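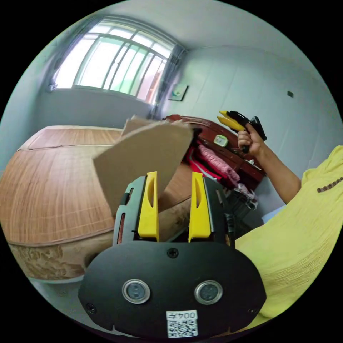
Catriona Mowat makes storage boxes out of other people's parcels. She has done it in the same bedroom in Tramcombe for 6 years, no workshop, no table to speak of. Cardboard gets folded by the bed, glue gun in one hand, light coming in from the big window. "I did try the kitchen," she says. "Crumbs in the glue. Never again."

It started with a chest that wouldn't shut. Then a neighbour wanted one for her wool, then the Lindsay craft fair asked for a stall. Last year she sold 117. Gavin Skinner, who runs the fair, wanted 1000. "He was joking. I think he was joking."

The trick is the fold, apparently. Score on the inside, never cut right through. Glue in short runs, press, wait. Longer then you'd think. "People let go too early and blame the glue."

Then there's cloth. Old sheets, cushion covers, whatever is clean and has a decent seam left in it. She lays it flat on the mat first and leaves the seam alone if she can.
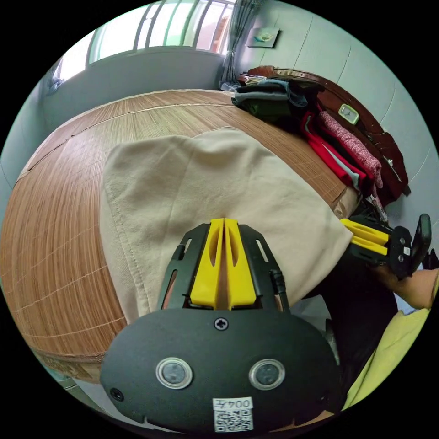
Beige cloth on the woven mat.

Why the bed? "It's the right height and my back's not great." The mat is easier than a duvet, she says, nothing sinks into it and the threads brush straight off. She buys her thread from Drimura, when they have it in, which in September they didnt.
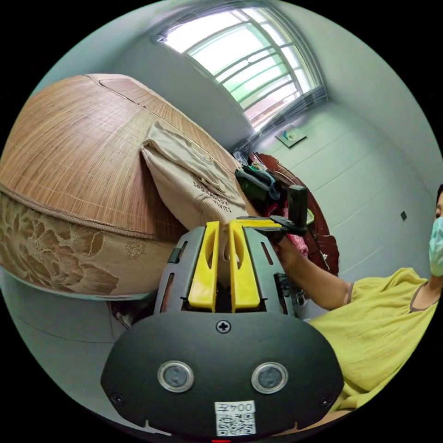
Skinner has his own view on prices. Too low, he says, by a mile. "She's charging for the glue and nothing else." Mowat shrugs at that. Next fair she might put the big ones up a bit. The small ones stay as they are.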